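How Do You Trap a Beam of Light?
by Catinca Stanciu

When I was little I tried to catch light in a jar. I held the jar up to the window, let the sunshine pour in, slammed on the lid and ran into the closet to look at it. Dark! I tried a bigger jar. I tried a cookie tin, thinking maybe the light had leaked out through the glass. Still dark.

So I was pretty grumpy with light for a while. Then, many years later, I learned that people do trap light, every day, inside threads of glass not much thicker than one of your hairs. The light goes in at one end, races along inside and comes out the other end, even if the thread has gone around corners and under a whole ocean. The threads are called optical fibers, and I think they're one of the best things anybody ever made out of glass (and I really like marbles).

Let's find out how they work. You'll want to know three things about light first.

Light goes straight, until it doesn't

Shine a flashlight across a dark room and the beam heads off in a straight line. It won't bend around the couch to find your sister. If you want to light her up, you have to move, or you have to bounce the beam off a mirror.

But light does bend in one special spot: the place where it leaves one clear thing and goes into another. Put a straw in a glass of water and look at it from the side. It looks snapped in half! The straw is fine. Light from the bottom part of the straw had to get out of the water and into the air before it could reach your eye, and it changed direction as it crossed over. Your eye doesn't know about that. It figures the light came straight, so it puts the straw in the wrong place.

Scientists call this bending refraction. I used to mix it up with reflection, which is the mirror kind of bouncing. If you mix them up too, you're in good company.

Why does it bend?

Light is the fastest thing there is, but it only goes at its very top speed in empty space. In water it's slower. In glass it's slower still. Air hardly bothers it.

Now imagine you're in a marching band, lined up in a long row with your arms linked, and you march off a parking lot onto thick sand. If the row hits the sand straight on, everybody slows down together and you keep going the same way. But if you come in at a slant, the kids on one end reach the sand first. They slow down while the other end is still zipping along on the nice hard pavement. The whole row swings around, and now you're marching in a new direction.

Light is a wave, and a wave has a long front edge a lot like that row of kids. One end slows down first and the wave turns. Going the other way, from slow stuff into fast stuff, it turns the opposite way.
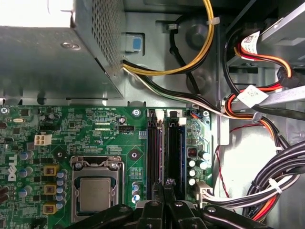
Inside a desktop computer. The boxy gray part at top left is the power supply.

The trick that makes a trap

Here comes the good part, so get comfortable.

Say you're a beam of light inside a swimming pool and you want to get out into the air. If you go straight up, no problem, out you pop. If you go up at a bit of a slant, you still get out, but you bend over toward the water as you leave. Slant more, and you bend over more. Keep slanting and you'll come out so bent that you're skimming right along the top of the water like a skipping stone.

What if you slant even more than that? There's no direction left for you to bend to! You can't leave. You hit the underside of the surface and bounce all the way back down into the pool, every bit of you, as if someone had laid a perfect mirror across the top.

This has a long name, total internal reflection. "Total" because all of the light bounces, "internal" because it stays inside. A bathroom mirror can't do that, by the way. Ordinary mirrors soak up a little of the light each time. The water's surface, at the right slant, sends it all back.

You can see it for yourself at the pool. Put on goggles, go under where it's calm, and look up at the surface a long way off from you. You won't see the sky there. It looks silvery, and sometimes you can spot the floor of the pool in it, upside down. I did this at the pool in Prinbridge one July and got so excited that I tried to tell my cousin about it while I was still underwater. Don't do that.

From pool to thread

Glass plays the same trick as water. So picture a long, skinny thread of really clear glass. Send some light in at one end, nearly straight along it. The light travels until it meets the side of the thread, but it meets the side at such a big slant that it can't get out. Bounce! It crosses over and meets the other side. Bounce again. It goes along like that, and if the thread curves gently, the light just bounces its way around the curve.
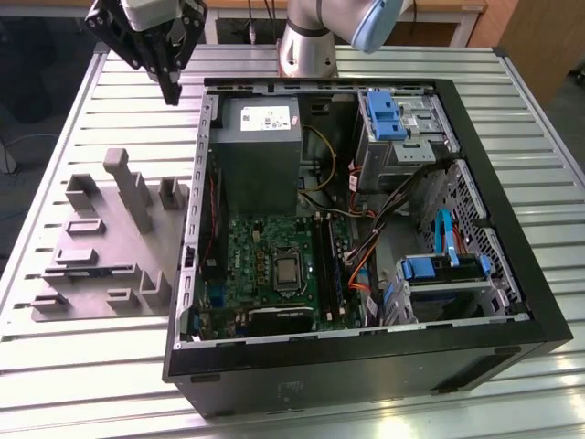 A real fiber has one more clever bit. If the bare glass thread touched your finger, or a speck of dirt, some light could sneak out right there. So the people who make fibers put a second kind of glass around the first, like the white part of a hard-boiled egg around the yolk. The middle is called the core and the outside is called the cladding. Light goes a tiny bit slower in the core than in the cladding, and that's all you need for the bouncing trick to work. Now dirty fingers can't get anywhere near the place where the bouncing happens.

I should tell you that in the very thinnest fibers, "bouncing" isn't quite the right word anymore. The core is so narrow that the wave fills the whole thing and gets guided along in one smooth piece. But the idea of the trap is the same, and bouncing is a great way to think about it. I still do.

Try it with water

You need a grown-up, a clear plastic bottle, a flashlight with a bright narrow beam, a big bowl or a sink, and a dark room. Please don't use a laser pointer. They can hurt your eyes.

1. Ask the grown-up to make a neat round hole in the side of the bottle, low down. A pencil tip is about the right size.
2. Cover the hole with tape and fill the bottle with water. Leave the cap off.
3. Stand the bottle at the edge of the sink with the hole facing the sink.
4. Hold the flashlight against the other side of the bottle, pointing straight through the water at the hole.
5. Turn out the lights and pull off the tape.
6. Put your finger in the stream and look for a glow on your skin. Start close to the hole, then move farther down.

The stream curves, and a good part of the light curves along with it! If your stream comes out wobbly, the hole is probably ragged. Mine was terrible the first time. I spent 15 minutes mopping and then tried a new bottle.
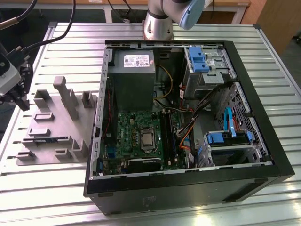 What do we use them for?

Messages, mostly. Blink a light on and off and you can make a code, and a computer can read blinks much, much faster than you or I could. Videos, phone calls and homework you forgot to print can all be turned into blinks and sent down a fiber.

Let's say I'm in Prinbridge and my friend is in Vivby, over 400 miles away. A blink of light could run down a fiber from me to her in a few thousandths of a second. Your eyelid takes far longer than that to shut and open.

Doctors use fibers too. A bundle of them is bendy, so it can carry light down into someone's throat or tummy and help the doctor look around in there.

Does the light ever get out?

Yes, a bit. Even the clearest glass has teeny bumps and unevenness in it, much too small to see, and they scatter some of the light as it goes by. After 50 miles or so the blinks are getting faint, so long cables have boosters along the way that make the light strong again. And if you bend a fiber too sharply, the light meets the side at the wrong slant and out it goes. That's why the people who lay cables are careful to make nice wide loops.

So what about my jar?

I've thought about that jar a lot. Light in a jar bounces around just fine, but each time it hits the glass, most of it goes straight through, and the lid soaks up some more. And light is so quick that it has all those bounces done before you could even think about running for the closet. I was never going to make it. I was 4, and I had my socks on.

Words to remember

Refraction: the bending of light when it crosses from one clear thing into another.
Total internal reflection: when light hits the edge at such a big slant that all of it bounces back inside.
Core: the middle of an optical fiber, where the light travels.
Cladding: the layer of glass around the core.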